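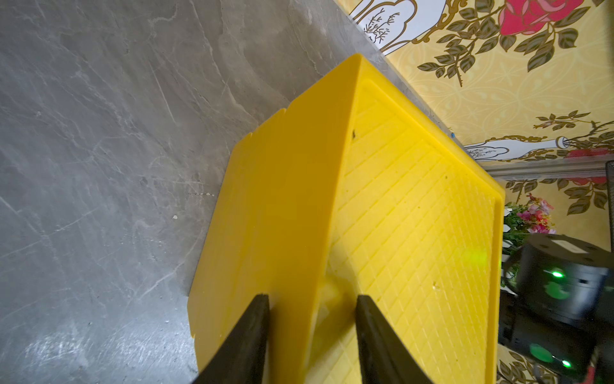
Drawer task for the club demo – which policy do we train?

ihsuan_s
Hello everyone. We are a student club with two arms, and our project this term is a small yellow cabinet with three drawers. We recorded 1176 demonstrations in July, by teleoperation. Prakash wants to train one policy for the whole job. I would like to split it in two, one for the lid and one for the drawers. The demo is on 2026-08-20 and we can train only once on the Allmont machine before that. What would you do?

margus_j
Split it. A single policy learns to hesitate when two tasks start from almost the same view. We lost 4 weeks to this with the Duman arms last year.

p_chowdary
I am the Prakash in question. I don't agree with Margus. If we split, somebody must write the switch between the two policies, and our last switch was the worst part of the robot. Also the wrist views are very different once a gripper is close to the plastic.

margus_j
Close to the plastic, yes. But the decision is made from far away, where they are not different.

laiching_mak
Could you post the layout? It is hard to judge without knowing where the cabinet stands and how much each arm can reach.

ihsuan_s
Sorry, I should have done this first. The cabinet stands turned at an angle between the grippers, so the handles are easier for the right arm. 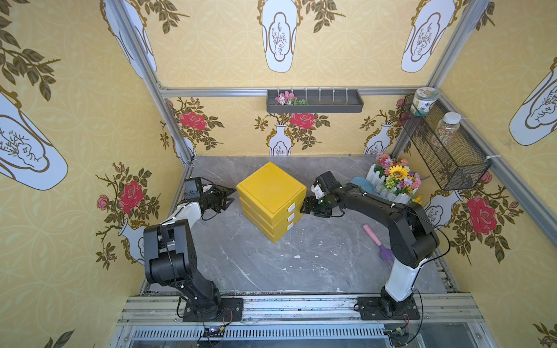 Reply #7

laiching_mak
Thank you. With the cabinet turned like this, I would give the drawers to the right arm only and let the left one hold the body. How many angles did you record?

ihsuan_s
17 angles, but nearly all the failures are on the bottom drawer. The handle is low and the fingers come in too steep.

thfang
Then your colour of wallpaper may be a bigger problem than the policy. Yellow cabinet, yellow walls. Did you try the same thing with plain walls?

p_chowdary
We did not. The judges from Tostance set the walls, so we must live with them. I think the network can manage.

thfang
Maybe. I would still record a few more on the bottom drawer before you spend the training time.

ihsuan_s
Okay, we will record the bottom drawer again tonight and then vote. Margus, could you share your switch code, please?

margus_j
It's in the Faltusel folder. Please read the comments first, some are in Estonian.

12 replies · 18 likes · Share
Contact the moderators | © Faltusel Robotics Forum | Back to top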